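Category: Oral Health / Product Reviews

Pedirwood Countertop Water Flosser: Practice Review

The patient education staff at Greenberg Dental Group is often asked which water flosser to purchase for home use. The Pedirwood countertop model was selected for this review on the basis of the number of patients who mentioned it at their cleanings. The unit was purchased at retail price, and neither the manufacturer nor the retailer had any part in the evaluation.

The Pedirwood is supplied with a reservoir, two standard tips and a single tip intended for use with braces. A dial on the front of the base adjusts the water pressure, and a separate switch on the handle pauses the flow. Assembly took three minutes. The printed instructions are clear on filling and cleaning, although the section on descaling is brief and patients in hard water areas will want more guidance than it provides.
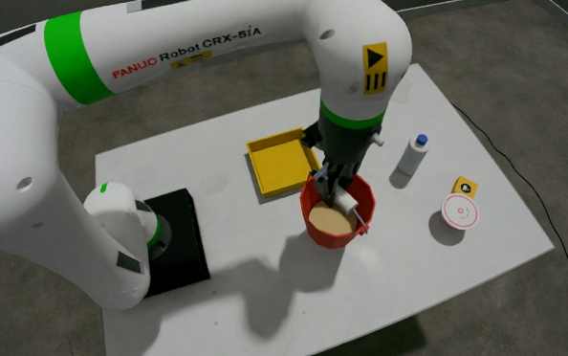

Reviewed by the Office of Patient Education, Bradley location
12 Aug 2020

At the lowest settings, the stream is gentle enough for patients with tender gums or those who are new to this kind of cleaning. The upper settings are strong, and we do not recommend them for first-time users. Pressure remained even until the reservoir was nearly empty. A full reservoir lasted 81 seconds at the middle setting - long enough for most adults to clean both arches once, but short for patients with bridges or fixed retainers, who may need to refill.

Noise is the main drawback. The motor is noticeably louder than that of the Billevetti unit we reviewed last October, and the base tends to creep on a smooth counter. The hose is also somewhat stiff and does not coil neatly when the handle is returned to its cradle.

Replacement tips are sold in packs of two and are easy to fit. The reservoir lifts off for rinsing and should be left open to dry between uses.

The Pedirwood is recommended for adults with braces, implants or crowded teeth, as an addition to daily brushing and flossing. Patients who have had recent oral surgery should consult their dentist before using any water flosser.

Shares: 3 | Comments: 2

Related articles
Billevetti Cordless Water Flosser: Practice Review
Choosing a Toothbrush for Sensitive Gums
Caring for a Fixed Retainer at Home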